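Robotics club thread time, because it's July and I've been saving this up! Our project this summer is getting the arm to work inside a desktop computer. Memory sticks first. Bigger parts later, if we're good.

Team Drurnari is 12 students this year, and over half had never opened a computer before. Now they argue about slot spacing at lunch. I love it.

Hạnh Mạch printed the gray fixture plate with all the little holders and slots on it. She's on version 3 and already sketching the next one (she wants wider rails and I'm not going to stop her).

Kiều Đặng has the motion code. Her approach path file is 105 lines long and she can explain every single one – ask her about the T-shaped post only if you have a free afternoon.

Few from the lab, arm over the motherboard:
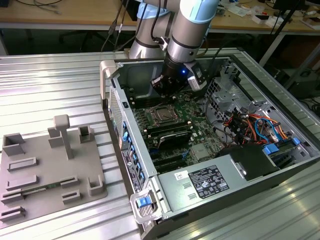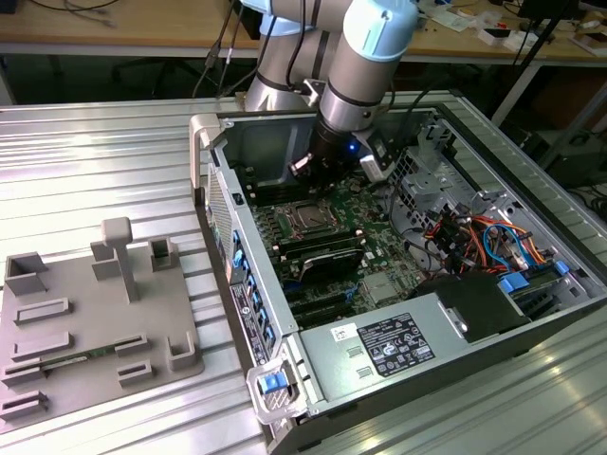
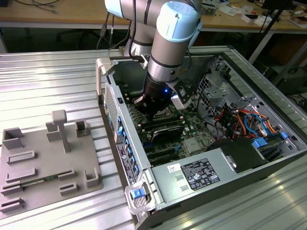
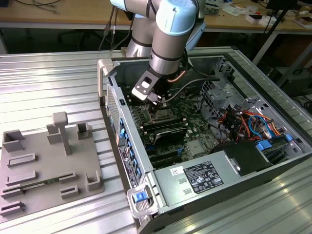
Next up is our demo at the Plembridge open house, and we get 2 tables this time. Last year we shared one with the Badico kids and their line follower kept driving under our laptop.

Still deciding if we do the whole thing live or keep a backup video ready. Kiều says live. Hạnh says live AND video. I'm with Hạnh on this one.

If you coach a team and you've done memory insertion, please tell me how you handle the latches. Replies are open and I read all of them!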